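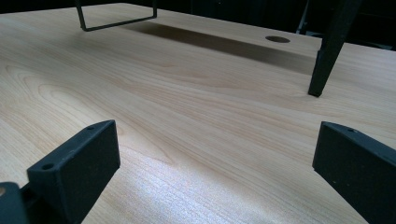 *Honey-colored tabletop at Promwood, with the swirls over on the left.*

I've been meaning to write up the Promwood open day before I forget half of it, so apologies for the rambling! We got there a bit after 10 and the parking lot was already full of people comparing dining sets.

The tour starts in the drying hall, which smells wonderful. Eckhard Wiegand took our group through and he is a man who really, really loves boards. He had us run our hands over a rough one and then a sanded one, and explained that those long stretched-out ovals you get in a grain pattern are called cathedrals. I've eaten breakfast on cathedrals my whole life and never had a word for them.

After that I got stuck in the tabletop room for ages. My favorite by far was the pale honey one — swirls curving around each other toward the left, then long wavy streaks across the rest of it, like sand after the tide goes out. It has a bit of shine, too, so there's a bright patch where the light lands, and the fine lines stand out much more sharply in there. I kept ducking down to look along it from nearly table height. Lorena Cisternas, who was looking after the room, said lots of visitors do the same and that it's the best way to check a surface before you buy. Try it in a furniture store sometime, you'll get looks.

I asked about price, of course. A top in our size would be $352 without legs (legs are extra, and they had a whole wall of them). My husband wanted something darker, and we had a small argument next to the oil samples, which I think I won.

Lunch was soup and rye bread in the yard. The line was almost 103 people long by my sister's estimate — go early or bring a sandwich. The kids' corner had offcuts and sandpaper, and my niece came home with nine little blocks in her coat pockets.

They're doing it again in January, mostly indoors. I'm bringing the measurements for the kitchen nook this time, plus a swatch of the curtains.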